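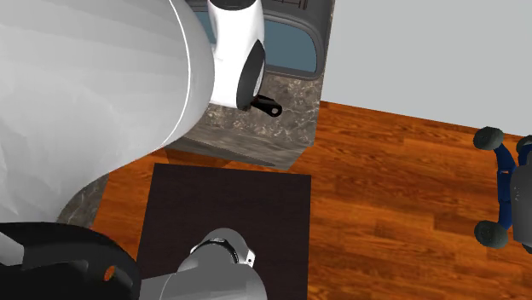

Music > Gigs and Tickets

Presale code for the Hetar tour not working

Posted by Reece Nuttall, Sat 28 March
208 views - 4 replies hidden

I signed up to the Hetar mailing list for the July dates and got a presale code this morning. When I put it in at checkout it says "code not valid for this event". I want two standing for the Bellis show. I've tried it on my phone and on the laptop. Do I have to have bought the new single for it to work?

Kumiko Takeda
No, the single has nothing to do with it. The mailing list codes are for seated only. Standing has its own code, which went to people who pre-ordered the album. Change the ticket type to seated and yours should go through. You can buy up to 5 per account. If you only want standing, wait for general sale - the room holds 800 and most of that is floor.

Toshio Hoshino
mine did that, had a space on the end from copying it. type it in by hand

Chiyo Furukawa
Same problem here. Saw them supporting Vivura last year and they were great, the second single is much better live.

Share - 5 comments

Related
Fiten announce support act
Vivura video premiere time
Are resale tickets safe?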